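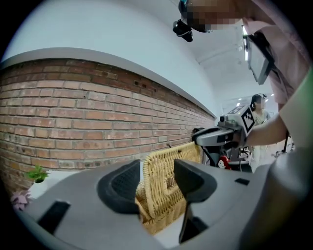
Tendo hand-held grippers with black finger pads

Tendo Hand-Held Gripper, pair
Sold by Katiyar Equipment
Item no. 1084
$1,464 per pair, marker plates included
Ships in 20 business days

Tendo's brochure says this tool "takes the repetitive work off your team." We sell it and we think it is well made, but please read that sentence slowly. The gripper has no motor. A person holds one in each hand and does the job, and the recording is used later to train a robot arm. For as long as you are recording, your team has the same repetitive work as before, plus equipment to wear while doing it.

Whether the robot arm ever takes the work over is a separate question. We can't answer it from a product page, and neither can Tendo.

What you get
Two grippers with gray housings
Padded fingers, fitted
Square black-and-white marker plates
Two cables
One spare set of pads
Printed setup guide

Not included: head camera, tablet, tablet strap, software. The grippers work with the Brerex recorder, sold separately. We have not tried them with anything else.

What it changes on the floor
Customers tend to ask about accuracy and file formats. We would start with the people who will be holding the things. Someone who has folded towels or packed boxes for years has a fast way of doing it with ten fingers. With two fingers on each side they will be slow, and they will know they are slow. If their output is measured, change the target before the first session, and put the change in writing.

Then there is the matter of what they are being asked to do. They are showing a machine their job. Some will find that interesting and some will ask what happens to their hours when it's finished.

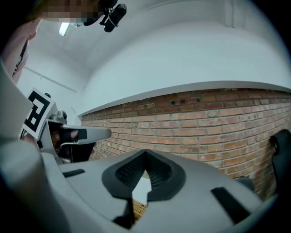
A supervisor who replies "nothing will change" had better be sure of it. We have heard that promise from customers who had already put the savings in next year's budget. We would also settle who gets to see the recordings, how long they are kept, and whether a worker can say no without it counting against them.

On wear: Tendo rates the pads for 1000 hours. The test was run on smooth plastic parts, so we would not plan around that number if you handle cardboard or anything rough. Order extra pads.

Who should skip it
If your layout changes every few weeks, or each shift does the task differently, you may pay for a lot of recording you can't use. The Tratis rental plan costs more per month and can be canceled, and for a first try we usually point people there.

Returns: unused pairs within 20 days, in the original box. Opened pads can't be returned.

Price and contents checked 6 Dec 2023.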